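[Ulden-floor] Re: cloths, chairs and the cables by the white table
From: Melaniia Onyshchenko
Date: 2023-03-16

Hello everyone, and thank you Remzi for getting this going, I had been meaning to write since the weekend and then life happened!

Remzi Aksoy wrote:
> Two things from me. I can't tell any more which cloths are for tables
> and which are for the kitchen, and I think we've been mixing them.
> Also, can we do something about the cables near the white table with
> the yellow bottle on it? I caught my foot on one again carrying a tray.
> And are both chairs staying? I like the navy one.

Cloths first, as that's my department more or less. The bright green ones are for tables and shelves, full stop. The kitchen has its own set in the drawer under the kettle (plain white, a bit sad looking, but they boil well). If you find a green one in the kitchen please just carry it back, no need to write to the list, I promise I won't think anything of it.

The cables I agree with you completely. I'd say it's pretty bad.

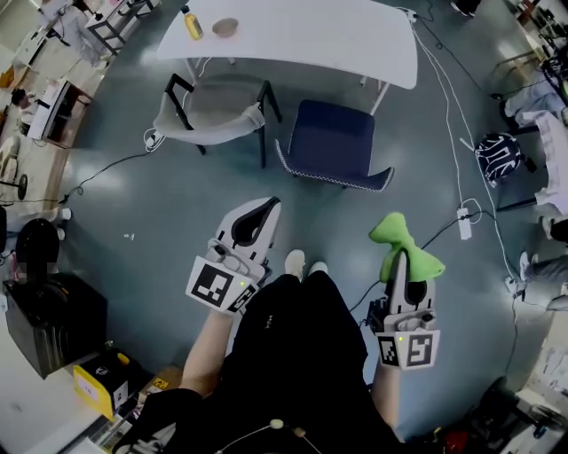
Power strips and cables on the floor near the gray and navy chairs

The black ones wander right across the floor, and there's the long white one running down from the table as well. Khrystyna-Mariia has a roll of the flat rubber cover left over from when we were on Gamora Street, 17 feet of it, and she's happy to bring it in if somebody will help her carry it up the stairs. My own vote would be to get both power strips up off the floor and under the table top with those screw-on trays, but I know some of you don't like drilling into furniture, so let's talk about it before anyone gets out a drill (Panagiotis, I do mean you, with love).

Chairs: yes, both staying as far as I'm concerned! The navy one with the white piping is the one everybody seems to drift toward, and the gray one with the metal armrests is much nicer for a long sit than it looks. If a third person wants to join there are always the ones by the other tables, only please walk them home afterward.

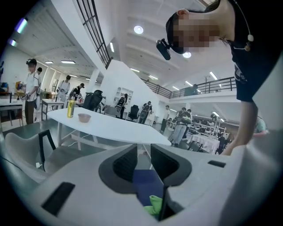
Yellow bottle and little bowl on the table, black mesh chair behind

About the bottle and the bowl, Nadiia asked me last week whether they could go on the shelves. I'd like them left on the table for now, they're no trouble where they are and it saves me hunting. When you wipe, lift them, wipe under them, put them back. I know I sound like my mother.

Now, washing. I ordered 30 new green cloths from Cuson in October and I would love for them to last.
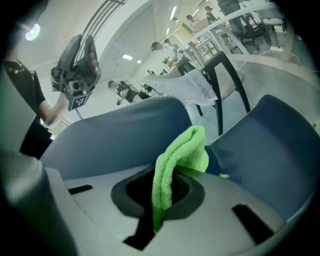

They're microfiber, so please no fabric softener, it clogs the pile and after that they just push the dust from one end of the table to the other. Warm wash, on their own or with other colored things, never in with towels or you'll be picking fluff off them for a week. Then hang them up. The little rail by the sink is fine. I fold mine once over the rail with the loop side out and they keep their softness very well that way.

One more thing and then I'll let you all go. Shevchuk, the laundry on the corner, will take a mixed bag if we get behind. I still have the bag from last time in my locker, number 74, and it isn't locked, so help yourselves.

Remzi, would Tuesday after lunch suit you for the cables? I can be there with tape and scissors, and I'll bring the poppy seed cake if the oven behaves.

Warmly,
Melaniia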